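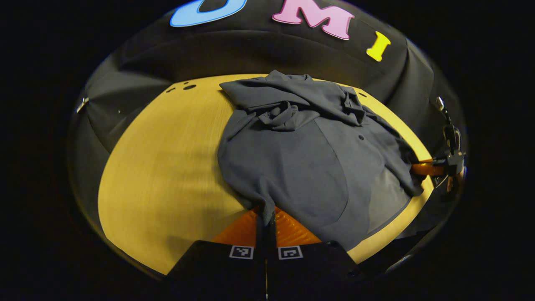 How do you fold a button-up shirt so the collar doesn't get crushed? Mine come out of the drawer looking slept in. No room to hang them – I have one tiny closet and it's full of coats.

Button the top one, the middle one and the last one, then lay it face down and smooth the back with your hands. Sleeves straight across, sides in to the middle, then fold up from the hem in 2 goes. Collar ends up on top. Don't stack more than three or they get squashed anyway.

Posted by Pushpa Garg, October 15, 2025

tradton_mel
What she said, but do it right after the dryer. If it sits in a heap for an hour your ironing it no matter how you fold. Also flip the collar up, flatten it, flip it back down. Big table helps, bed is too soft imo.

kerska336
i just roll mine. works ok for 100% cotton, less for the thin ones

Pushpa Garg
Rolling wrecks the collar on mine, tried it on a trip. Fine for tees. For the thin slippery ones put a sheet of tissue in before the last fold – old magazine works too but check teh ink doesn't rub off. Lost a white one that way.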